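Jun 3, 2023

Surfaces, continued. The counter sample from Weltulgate is still winning on looks and losing on everything else. Marble pattern, high gloss, pale veins. Wonderful for a brochure. Under the overhead lights it throws a glare you could shave by.

Wiped it down 7 times this morning with the Kelska cleaner, then 7 more with plain water. The plain water left fewer streaks. I have written this down twice because Lutz Pfeiffer ordered two cases of the Kelska in November and will want to read it twice.

Notes on the wiping itself:
Paper towel: lint. Lots.
Old T-shirt: fine, until it ran out of shirt.
Pocket tissues: worse than the towel, and they go to pieces at the first hint of water. Good for noses. Keep some handy for crumbs.

Smear test with cooking oil: 9 passes with the dry cloth before I quit seeing it from the stool. From the door I could still see it. Lutz says customers don't clean counters from the door. Lutz has not met my mother.

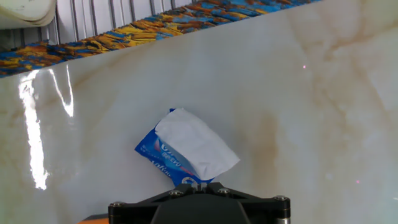
Misard Surface Shop / Finishing & Care Group

Tissues, blue packet, on the pale counter. The packet has been crumpled and one corner of the tissue points down to the right, toward the end of the counter where the glare lets up a bit. Anything matte is restful to look at on this stuff.

To do: ask Najafi for the satin version, 2 pieces, same pattern. Move the stool. Find out who has the good cloth.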